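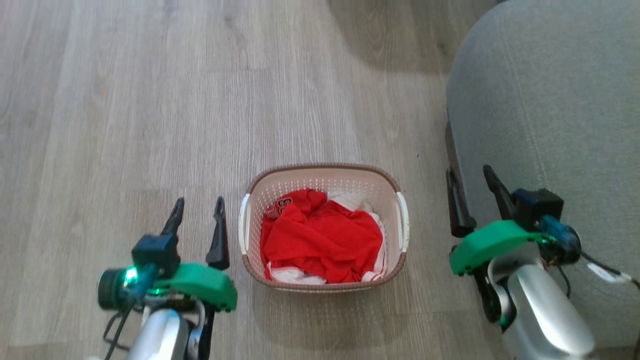
How a Chair Holds Together Without Nails

Pick up an old wooden chair and look where the legs meet the seat rails. On many chairs there is no nail and no screw. The parts are held by a joint, a place where two pieces of wood have been cut so that one fits inside the other.

The mortise and tenon

The most common joint in old chairs is the mortise and tenon. The mortise is a rectangular hole. The tenon is a tongue cut on the end of the other piece. The tongue goes into the hole, and glue fills the tiny gap between them.

A tenon works for two reasons. First, its sides give the glue a large flat area to grip. Second, its shoulders – the flat steps beside the tongue – press against the leg and stop the rail from tipping when you lean back. (You should still keep all four legs on the floor. Leaning back puts far more force on the rear joints than sitting does.)

Why wood moves

Wood is made of long, thin tubes that once carried water up the tree. The direction they run is called the grain. When the air is damp, wood takes in moisture and gets wider. When the air is dry, it gives moisture up and shrinks. It changes very little along its length.

This matters to a chair. A rail and a leg meet at right angles, so each one swells in a different direction. Over many years this can crack the glue. In a cold climate the worst month is often December, when heaters dry out the air indoors. A loose chair will creak or wobble from side to side.

Glue that can be undone

Many old chairs were put together with hide glue, which is made from animal skins. The maker warmed it in a pot until it was runny, then brushed it on. It sets hard as it cools and dries.

Hide glue softens again with heat and moisture. A repairer can use this to open a joint, scrape out the old glue and put the chair back together. Many modern glues do not let go in this way, and the wood may split first.

Pegs

Some makers drilled a hole through the joint and tapped in a wooden peg. In a draw-bored joint, the hole in the tenon is set slightly closer to the shoulder than the hole in the leg. As the peg goes in, it bends a little and pulls the joint tight. A joint like this can hold even with no glue.

Check a chair yourself

Ask an adult before you turn a chair over. Put it upside down on a rug. Look for round or square peg ends on the legs, and for thin dark lines where a joint has opened. Hold two legs and press gently. If they shift, tell the owner, and do not push glue into the gap.

Words to know

Grain: the direction the wood tubes run.
Mortise: the hole in a joint.
Rail: a flat piece joining two legs.
Shoulder: the step at the base of a tenon.
Tenon: the tongue that fits the mortise.

Written by Latifa Bensaid. Checked by Essam Lahlou.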